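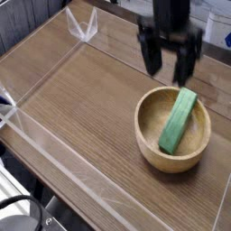

Refilwe Le Roux wrote in to say that a bowl is a poor place to keep wooden blocks, and that anyone with a shelf and a box should use the box. Her points were that a bowl wastes space, that long pieces will not lie flat in it, and that painted edges get rubbed.

I accept the first point. A straight-sided box will always hold more rectangular pieces than a round vessel of the same width. In December I packed our own set both ways. The box took all 278 pieces. The bowl, a turned one bought in Brarndale, took 21 before they began to slide off the top.

The second point I accept as a fact but not as a fault. A long block in a round bowl rests on two points, low on one side and high on the other. The raised end can be gripped without touching the rest of the contents. The same block laid flat in a close-fitting box has to be prised up by a fingernail or tipped out with everything else.

As for the paint, wear depends on the finish more than the container. A thin coat that leaves the grain showing tends to wear gradually at the corners. A thick gloss coat chips. I have kept blocks of both sorts in the same bowl for about 2 years, and only the gloss ones need touching up.

My position is therefore a narrow one. Store the full set in a box, with the long pieces at the bottom. Keep a wide bowl with a thick, smooth rim on the table for the few blocks in use, and return them to the box when the table is wanted for something else. The bowl should be heavy enough to stay put when a long piece is leant against its rim. Ours is, just.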